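フォトギャラリー:梱包材の開梱・分別記録(テラゾー調カウンター)

Stovville 資料室 > 作業記録 > 梱包材
2021年4月公開

段ボール梱包材の開梱から分別までの記録をまとめたページです。対象は Skanard の棚板梱包と、Durndale の小型部品箱の二系統です。作業場所はいずれも Stovville 作業室のカウンターで、床置きでの作業は含みません。各項の見出しは作業区分、続く文は作業時の覚え書きです。寸法の単位は特記のない限りミリメートルとします。

01 作業面
天板はテラゾー調。淡いクリーム色の地に、灰、茶、黄褐色、桃色、濃いチャコールの骨材が散る仕様です。骨材の大きさは不揃いで、細かな点状のものと細長い破片状のものが混在します。段ボールの紙粉は淡色の地では見分けにくいため、清掃後の確認は斜め方向の照明で行います。

02 段ボールの破断縁
カッターで切った縁は段の断面が平らに出ますが、手で裂いた縁ではライナーと中芯が別々の位置で切れ、段の層が露出します。破断線は直線にならず、折り筋と交差する箇所で向きが変わることがあります。再使用の可否は縁の状態よりも、面の折れと割れで判定しています。 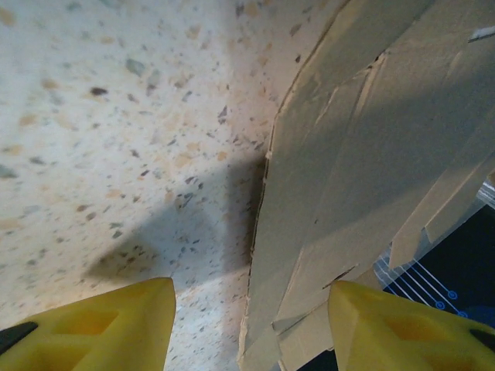 折り筋が増えた板は、見かけの面積が残っていても緩衝材としての剛性が落ちます。当室では、折り筋で区切られた面のうち最も短い辺が40未満のものを再使用の対象から外し、古紙回収に回します。めくれた片が残る場合は、根元で切り離してから重ねます。片を残したまま積むと束の厚みが揃わず、紐の張りが片側に寄ります。

03 付着物の除去
白い紙片やラベルの切れ端は、段ボール本体と分けて扱います。粘着剤が残るものは表層のライナーごと剥がします。剥離の向きは段の目に平行とし、直交方向には引きません。ライナーが途中で裂けた場合は、反対側の端からやり直します。

04 印刷面のある資材
濃色の印刷面をもつ資材は、無地の段ボールと別の山にします。紙か樹脂かを見た目だけで決めず、端部を折って確認します。表面に樹脂の層があるものは古紙に混ぜません。印刷の図柄は分別の基準に用いず、必要な場合のみ記録票の備考欄に記入します。

05 結束
一束の高さは上限38センチメートル。紐は十字掛けとし、結び目は上面に置きます。破断縁は同じ側に揃えず、交互に向きを変えて重ねると束の傾きが小さくなります。長尺の板は1,545を上限とし、超えるものは折り筋の位置で二つに切ります。

06 計量
束ごとに計量し、一束15キログラムを超えた場合は分割します。秤は Priedītis の台秤を使用。零点は束を載せる前に毎回合わせます。計量値は束の側面に記入せず、記録票に転記します。

07 清掃
紙粉は乾いた刷毛で手前に集め、その後に固く絞った布で拭きます。先に布を使うと、粉が天板の端に寄って残ります。刷毛は毛先の幅が広いものを選び、使用後は屋外で粉を払います。

本ページの記載は10月に見直しを予定しています。記録票の書式は「作業記録」の一覧にあります。

前のギャラリー:緩衝紙の再利用
次のギャラリー:棚板の仮置き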